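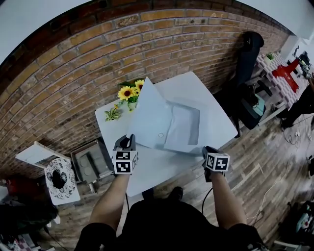 Paper folding with the hand-held grippers, one in each hand. Sunflowers stay on the table, they cheer me up!

Welcome to the Urnetti build page! Urnetti is my pair of hand-held grippers, put together over at Gristell, the shared workshop where I spend far too many evenings. The plan is to record myself doing little table jobs with them, and later have an arm copy the moves (the arm is still a pile of brackets, so don't hold your breath).

Each gripper wears a white cube with black marker patterns so the software can tell where it is and which way it's tilted. I printed 9 of those cubes before I got 2 I liked – the early ones had soft corners and the patterns wouldn't sit flat.

Paper is my favorite job so far and also the one that makes me grumble the most. You pin the bottom of the sheet with the left jaw, bring the flap around with the right, and try not to crush anything. I've logged nearly 2320 short clips of table jobs since July, and my folds still come out crooked. Next up is softer padding for the jaws, and then a longer cable for the right side.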